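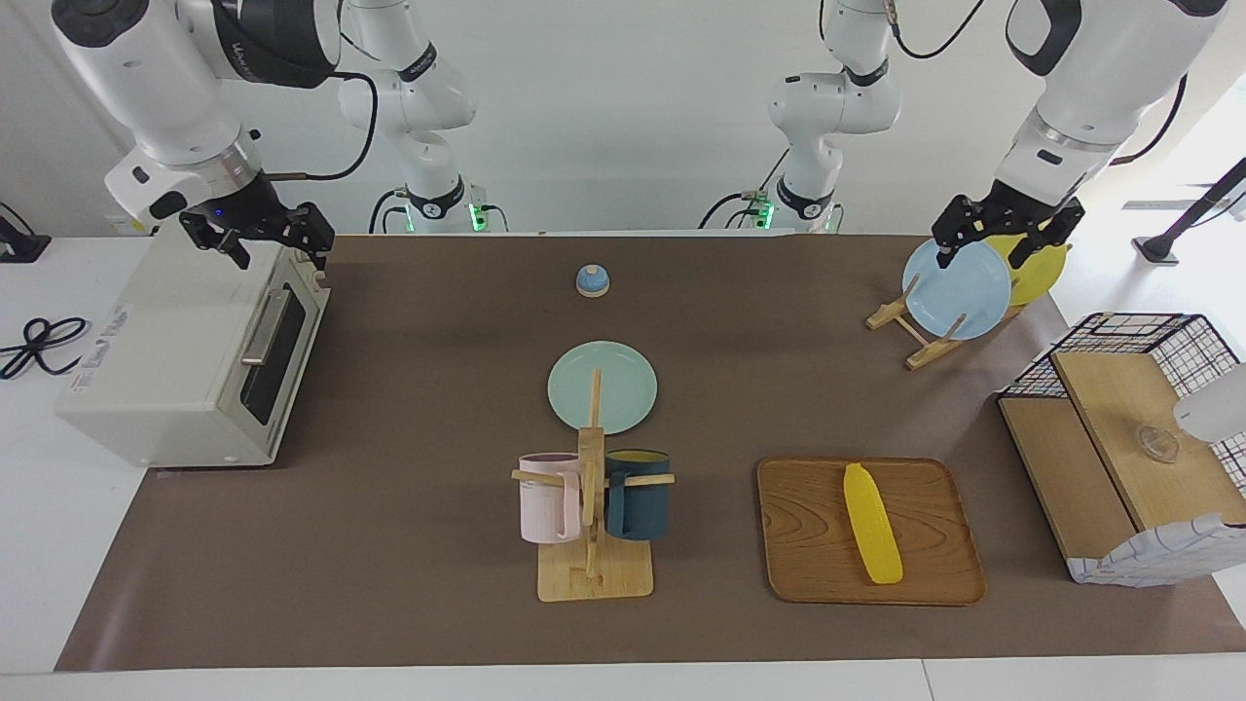 I have come around, slowly and with a good deal of grumbling, to the idea that a town library ought to lend out kitchen things as well as books. When Miltemwood started doing it in October I thought it was silly. A library is for reading, I told anyone who would stand still, and a waffle iron has no chapters.

Then my own oven quit the week my sister's family was coming, all 11 of them, and the repair was quoted at $538. I drove over to Miltemwood feeling pretty sheepish and borrowed a toaster oven for 20 days. It fed us just fine, if in shifts, and I will say that people who eat in shifts do an awful lot of talking in between.

So now I'd like Plavonley to try it. We have the old map room sitting there with its good deep shelves, and most of us have a cupboard at home full of things we use once a year -- the canning pot, the big roaster, the cake pans shaped like numbers (I own a 6, and nobody in my house has been six for a very long time). I know the worry is that things will come back dirty or broken. Some will. Books come back with jam on them too, and we have never closed the doors over it.

I'd start small, with one shelf and a sign-out sheet, and see who turns up. The spring budget meeting is at seven in the evening, and I plan to bring it up there. Come sit by me if you agree -- or even if you don't, I'll have lemon bars.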